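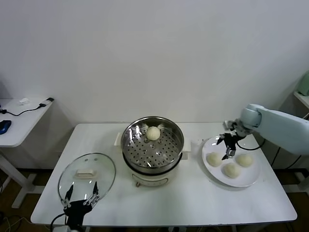

# Zullora two-arm recording kit

Hi, I'm Chrysoula Triantafyllou, and I put this kit together for people who want to teach a robot a kitchen job by showing it (over and over and over) how the job goes. Rami Haddad wrote the recording software and I do pretty much everything else, including this page.

You get two arms with two-finger grippers, a head camera, the cables, and a license for Jokmont, our recorder. Bring your own table. I like a plain white one against a plain wall, and please clear the clutter before your first session, or at least leave it in the same spot all day.

Our house task is steamed buns! Buns go between the plate and the steamer basket, one at a time, and the glass lid gets a job of its own. I love this task because it's so easy to explain to a new operator and so hard to do well. Buns are soft and round, and they all look alike. The lid is see-through, and that's rough on any camera.
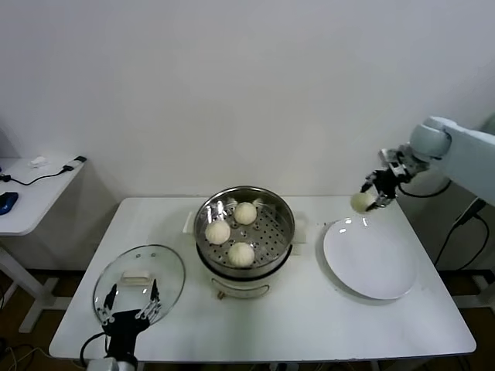

Keep the left gripper near the lid while the right one carries buns. New operators like to park it way off to the side, and then every episode starts with a long trip back that you'll end up trimming. Move the plate a little between takes too. Our first Stellascombe set had it in the same place all the way through, and the trained policy kept reaching for that one spot wherever we put the plate!

**What's in the price**

- Both arms, grippers and head camera
- Jokmont recorder, one seat
- Our bun starter set, 300 episodes, sorted into keep and redo
- 4 hours of setup help by video call, with me or Rami

The kit is $2460. Spare finger pads are $108 a pair (I'd get one pair, they do wear). The Hayashi wrist mount fits but isn't included, so ask me for the drawing before you drill anything.

Orders placed now ship in March. If your task is something weirder than buns, write and tell me, I'd love to hear it.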